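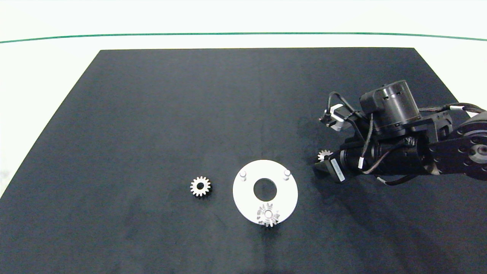
A small metal gear beside a white plate with two pegs.

Search this site Enter keyword Go

Fixing things for a living in a town that buys new

Valbona Softić opened her repair shop in Midemgate with one workbench and a phone line. She takes in sewing machines, stand mixers, meat grinders, desk fans and the odd adding machine. Last year she logged 241 paid jobs. She would like it to be 300, and she has a fairly clear idea of why it isn't.

"People call and ask what it costs before I've seen the machine," she said. "I tell them I charge $40 to look at it, and that comes off the bill if I do the work. Half of them hang up. They think looking is free."

She learned the trade from an uncle and then spent nine years in the service department at Kolev, a department store that closed its repair counter when the lease ran out. She kept the customer cards. A lot of her first business came from people on those cards, most of them older, most of them with machines bought before 1980.

I asked whether those machines are easier to fix. "Easier to open," she said. "Screws, and you can see the screws. Parts are another matter. I can wait six weeks for one part and the customer has forgotten I exist."
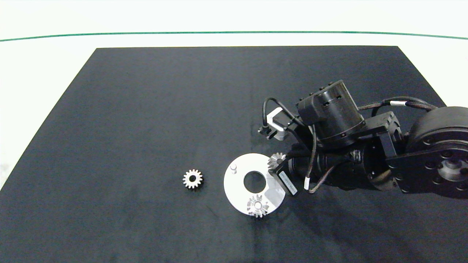
Waiting is the biggest cost she has, and it doesn't show up in the books. A mixer that sits on the shelf for six weeks takes up space, and the customer calls every few days. Softić started writing an expected date on every ticket, then stopped when suppliers kept missing it. Now she writes the month. If it's going to be June, the ticket says June.

Her main supplier is Kamoteck, which requires a minimum order of $100. For a shop her size that means saving up small jobs until there are enough to place an order. She has talked with Rok Berisha, whose shop is two towns over, about ordering together. They have done it twice. "The second time we argued about who pays the shipping," she said. "We'll do it again, though."

We use cookies to remember your settings and to measure traffic. Accept Manage choices

Pricing is the other thing she thinks about a lot. A basic new mixer can cost less than three hours of her labor, so she turns some work down. If the repair comes to more than half the price of a decent replacement, she tells the customer before she starts. Some go ahead anyway. One woman spent more on her mother's sewing machine than a new one would have cost, and came back the next year with the foot pedal.

"I don't talk people into it," Softić said. "If they regret it, they tell everybody, and it's a small town."

She doesn't offer a long warranty. Ninety days on labor, nothing on used parts. She has thought about going to a full year.
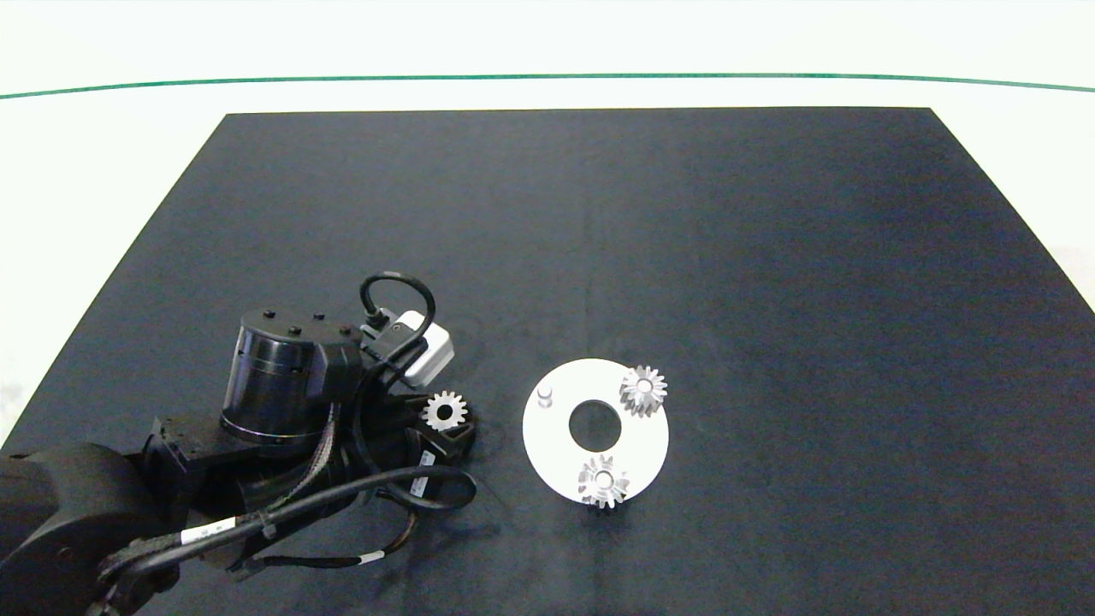 Dušan Shehu thinks ninety days is too short and has told her so more than once. He gives a year on everything and says he gets very few machines back, and that customers pay a little more without complaint when they see it printed on the receipt. Softić says his customers are mostly tailors, who oil their machines.

She has no plans to hire. She had a helper for one winter, Talha Baloch, who was good with motors and left for a full-time job at Bustarus. She couldn't match the pay and didn't try. He still comes by when a motor has her stumped, and she pays him by the hour.

The shop is open from ten until four. She does the bookkeeping after that, at the same bench, and tries to be home by six.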